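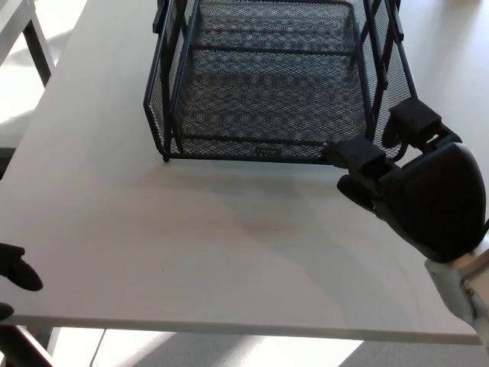 The first month was harder than the training had suggested, one companion wrote in reply to our June survey, and what helped most was being able to call the office the same evening and talk through a visit that had gone badly. Several other replies made a similar point. We have placed this comment at the head of the report as it bears directly on the change to the support line described in Section 2.

Progress Report to the Drondanus Fund
Calado Companions: Support Visits for Families Living With Long-Term Illness
Submitted by Godwood Family Services

Section 1. Summary of the Period

Godwood Family Services is grateful to the Drondanus Fund for its continued support of Calado Companions. The program matches trained adult companions with households in which a parent or grandparent is receiving long-term treatment. Companions visit for an afternoon or an evening. They do not provide nursing care. They sit with the patient, help children with homework, or keep the household running while the main caregiver rests or attends to other matters.

This report covers the first half of the grant year. During the period, companions made 192 visits. The target agreed with the Fund for the full year remains in place, and we do not ask for it to be revised. Visits were lower than planned in the first quarter, when the second training group had not yet finished, and rose steadily from April onward.

All companions now active in the program have completed background screening and the full training course. Compliance with the screening requirement stood at 100 percent at the close of the period, as the grant agreement requires.

Section 2. Activities

Training. Two training groups were completed. The course was shortened by one evening after the first group told us that the session on household safety repeated material in the handbook. The time saved was given to listening skills and to a longer discussion of what a companion should do when a family asks for help that falls outside the program. The second group rated this discussion as the most useful part of the course.

Matching. The matching process continues to take longer than we would like. A family that applies today waits between three and five weeks for a first visit. Part of the delay comes from scheduling the home interview, which must be attended by the main caregiver. We have begun offering interviews in the early evening, and this has helped families in which the caregiver works during the day. Transport is the other cause. Companions who do not drive can be matched only with families along the bus routes, and the northern part of our service area has very little bus service after 6 p.m.

Evening support line. At the start of the grant year, companions could reach program staff by telephone during office hours only. In response to the concerns raised by the first training group, staff agreed to keep the line open until 9 p.m. on days when visits are scheduled. Use of the line has been moderate. Most calls concern practical questions, such as a change in the family's schedule or uncertainty about whether a visit should go ahead when a child in the home has a cold. A small share concern the companion's own distress after a difficult visit. Staff have been given guidance on how to respond to these calls and when to offer a longer conversation in person.

Records. The program moved its visit records from paper forms to the Dernarix case system in the spring. The change was not part of the original work plan and was paid for from general funds. Entry of older records is not yet complete. Until it is, the paper forms will be kept in parallel, and visit totals in this report have been checked against both sets. 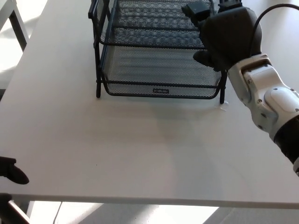 Desk tray organizer, Godwood office.

Family handbook. A revised handbook was issued to all participating families. It explains in everyday words what companions may and may not do, how to cancel a visit, and how to raise a complaint. A Spanish translation is in preparation. We had expected to issue it within the period, but the first draft contained a number of medical terms that our reviewers thought would confuse readers, and it was sent back for correction.

Section 3. Results for Families

The grant agreement asks us to report on three outcomes: rest for the main caregiver, continued school attendance for children in the home, and the family's sense of being supported.

Caregivers are asked at each third visit how they used the time. The most common answers were sleep, shopping, and medical appointments of their own that had been put off. We consider the last of these an important finding and have added a question about delayed appointments to the intake interview.

School attendance is more difficult to report on with confidence. Families are not required to share attendance records, and many prefer not to. Of those that did, most reported no change and several reported fewer late arrivals. We do not believe the information is strong enough to support a claim on the program's behalf, and we would welcome a discussion with the Fund on whether this outcome should be measured in another way.

Families' own accounts of feeling supported were positive overall. The chief complaint was a change of companion. Where a companion leaves the program, the family is offered a new match, but some families told us they would have preferred to know earlier that a change was likely. Companions are now asked to give four weeks' notice where they can, and staff telephone the family on the day notice is received.

Section 4. Finances

Spending for the period was within budget. Two matters should be noted.

Mileage payments to companions were lower than planned, reflecting the smaller number of visits in the first quarter. We expect this line to be fully spent by year end.

Printing costs exceeded the budget line by $1,000 following the decision to reissue the family handbook in full. The first plan had been to send families a loose sheet of corrections. The excess has been covered by savings on room rental, as the second training group met in our own building. Under the terms of the grant, a transfer of this size between lines does not require prior approval, but we report it here for completeness.

A detailed statement of income and spending has been sent separately in the format requested by the Fund.

Section 5. Difficulties and Risks

Recruitment of companions for daytime visits remains a concern. Most applicants work during the day and are available only in the evening or on weekends, while requests from families are divided more evenly. We have placed notices with the retired teachers' association and the public library and will report on the response.

The program also depends heavily on one coordinator post. During a period of leave in May, home interviews were suspended for two weeks, and this added to the waiting time described above. A second member of staff is now being trained to carry out interviews.

Section 6. Plans for the Second Half of the Year

A third training group will begin in September, with places held for applicants who can offer daytime visits. The Spanish handbook will be issued once the corrected draft has been reviewed. Entry of older records into the case system is to be finished before the third group completes its training, and the paper forms will then be withdrawn.

We also propose to hold one evening meeting for current companions each quarter. Those who replied to the June survey asked for more contact with one another, and the cost can be met from the existing training line. We would be glad to receive a representative of the Fund at the first of these meetings, should that be convenient.

Contact the Program Office | Copyright Godwood Family Services. All rights reserved. | Back to top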